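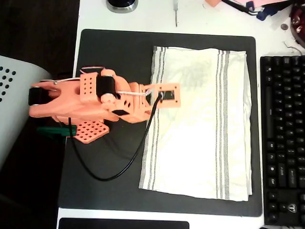
Dish towels, wash 9, and the folding question

1 October 2024
4 min read

Wash 9 done. I put towel 1106 down on the black desk mat this morning to have a proper look at it, and I'm a bit disappointed, I have to say. There's still a faint yellowish cast to it. It's lighter than it was in June (I think! my June notes say "tea coloured, mostly on one side", which is not much to go on, thanks past me) but you would never sell it to anyone as white. Off-white on a good day.

The mat is the best thing I've done for this whole job, by the way. I spent most of the summer judging whites against the bare desk, which is itself white, and going back and forth with Kerstin over whether a towel was cream or grey or just in shadow. On black you see the yellow straight away. You also see every bit of lint, so give the mat a wipe with a barely damp cloth before you put anything on it and let it dry.

What went into wash 9, so I have it written down somewhere:

Soaked overnight in the big tub with the Hasar powder, 2 scoops, hot tap water, lid on. Then the long cotton cycle at 60 with the Emness liquid, no softener. Line dried indoors by the back window. No iron. I did mean to put it through a second rinse and forgot, so if it feels at all stiff to whoever picks it up next, that's me.

For wash 8 I had used the Emness on its own with no soak, and I could hardly tell it from wash 7. So the soak is doing something, though I wouldn't swear to how much. I'd like to try one soak at half the powder before I get excited about it. The Hasar tub says one scoop for "lightly soiled" and two for "heavily soiled", and a dish towel that has been living beside a stove is surely heavy, but I'd rather not go through the stuff at this rate if one scoop does the same.

Kerstin Heitmann thinks the yellow is old oil that got baked in by the dryer before the towels ever came to us. She's probably right, she did hotel linen for years and I did not. Her suggestion is dish soap rubbed straight into the marks, leave it a couple of hours, then the normal soak. I'm going to do that on one of the Halvorsen towels first and leave 1106 alone, otherwise we've changed two things at once and we're back to arguing.

Folding. We've been folding these three different ways, and it matters more than I thought it would. If you fold in half and half again to a square, the same outside face gets all the light on the shelf and all the handling, and then you pull it out and compare one quarter of a towel with a different quarter of another one. Silly. From now on can we all please do the tall rectangle:

- lay it flat, label side down
- smooth from the middle outwards with your hands, don't tug the corners
- bring the long sides in
- fold once from the bottom so it ends up taller than it is wide
- short edge toward you on the mat

Don't fuss over the soft wrinkles. I tried pressing one of the Honden towels to get it really flat for comparing and the iron warmed up the marks and made them look darker, or maybe set them, I don't know which. Either way I'm not doing it again. The wrinkles throw a little shadow if the lamp is low, so move the lamp up or wait for daylight, and look at the flat bits between them.

While I'm complaining: almost half the safety pins with the number tags have gone rusty in the wash. There's a small orange dot on two of the Halvorsen towels now and I'm fairly sure it's the pins and not food. I've ordered laundry pens. Until they come, take the pin off before the soak and put it in the saucer on the windowsill with the tag still on it, and for the love of everything only do one towel at a time.

Still to do:

- unfold 1106 completely and look at the inside faces, I've only judged the outside so far
- one-scoop soak on a Honden
- dish soap on the marks, one Halvorsen, Kerstin's method
- find the lid for the small tub
- ask whether the hot tap is really as hot as we think, somebody must own a thermometer

Kerstin, if you're in before me on Thursday, have a look in the morning light and write down what colour you'd call it before you read any of this. (Too late now, I guess.)

Questions about the wash notes: leave a note in the book or ask at the bench
© Workshop notebook 2024
Back to top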